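Moved the last of our stuff out of the Hirkemance storage unit this month. Writing down what I learned about renting one, in case it saves someone money.

The rent started at 900 a year and went up twice. Both notices came by email and both landed in spam. Add the company's address to your contacts the day you sign.

Insurance was extra. I paid Nørgaard for a policy I didn't need for the first 7 months. Our renters policy already covered things kept off site, up to a limit. Call and ask before you sign up for theirs.
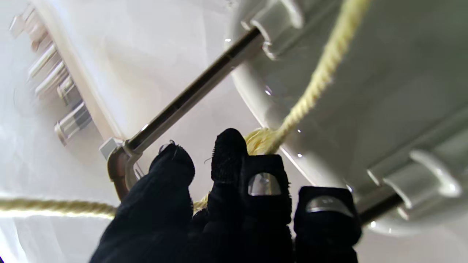
Next, the lock. They'll sell you one at the desk. I bought mine at the hardware store for less, and the office had no problem with it.

Put the boxes you might want near the door. I put the winter coats at the back and had to unload half the unit in October to get to them.

Label two sides of every box. I used Dondora labels and they stayed on. The cheap ones from the year before were all over the floor.

Read the part about moving out. Ours wanted written notice, and the deposit doesn't come back until they've checked the unit. Take photos after you sweep.

I'm still waiting on the deposit. Unit 796, if anyone from the office reads this.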